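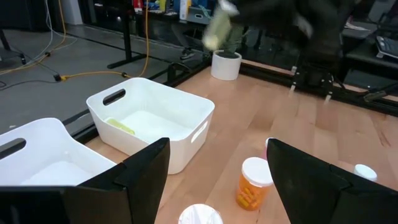
From: Maxine Hollis
To: Clirkside woodwork list
Date: Tue 10 February
Subject: Re: Oil or poly on a long bench top?

Harish Malhotra wrote:

> I've got a laminated top to finish for the back room and can't decide between
> hardwax oil and water-based poly. It's 3090 long as delivered and I'll be
> cutting it back to 3000 once I've squared the ends. Room gets afternoon sun
> on one side. My brother-in-law reckons poly, the bloke at Mestex reckons oil.
> Also, does the underside need doing? It'll be up against brackets and nobody
> is going to see it. Sorry if this was covered in January, I was away.
> Harish

Hi Harish,

It was partly covered in January, but that thread wandered off into table saws, so I'll go over it again.

Yes, do the underside. Same product, same number of coats. If you seal the top face and leave the bottom raw, the two faces take up moisture at different rates and a wide top will cup. I did a desk years ago with one coat underneath and three on top and it had a visible bow by the end of winter. Do the end grain too, and give it an extra coat after you've docked it.
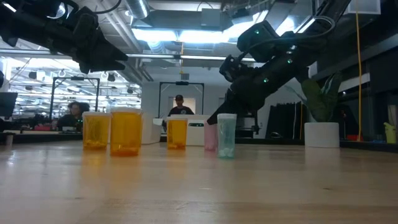 On brackets, slot the holes across the grain so the top can move. Fix it tight along the middle and leave the outside screws just nipped up. Ilir Gashi posted a drawing of this a while back and it should still be in the archive.

As for oil or poly, it mostly comes down to how you feel about repairs. Oil is easy to patch: sand the bad spot, wipe more on, buff it off. Poly lasts longer between coats, but once it's scratched through you are more or less up for sanding the whole face. 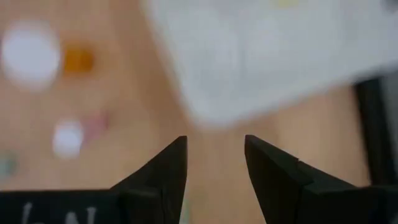 Colour is the other thing to settle before you buy a tin. Water-based poly shifts it the least, and most oils will warm the timber up. If what you're after is a light top in a pale honey-beige like this one, do test patches on your offcut first and leave them in the sun for a fortnight. The 90 mm you're cutting off is enough for several. I've used the Pandey clear oil on ash and it went more yellow than I wanted – Satish Kushwaha used the same tin on maple and was happy with it.

Sanding: 80, 120, 150 and stop there for oil. Go much finer and it won't take properly. For poly I go to 180, then a light rub with a grey pad between coats. Vacuum, then wipe down with a barely damp cloth.
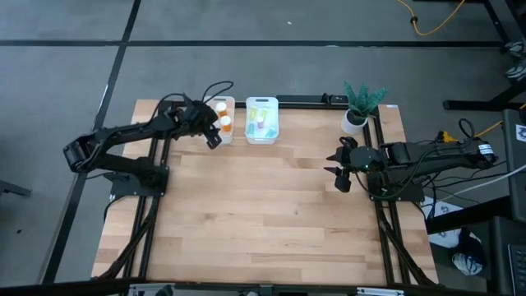
Lay the used rags out flat outside until they're stiff. Don't ball them up in the bin, as oily rags can catch fire on their own.

For quantity, I got through some 70 mL per square metre on the first coat and a fair bit less on the second. One litre will do you with plenty left over.

If you want a hand turning it over, I'm free most mornings. You'll want two people at that length.

Maxine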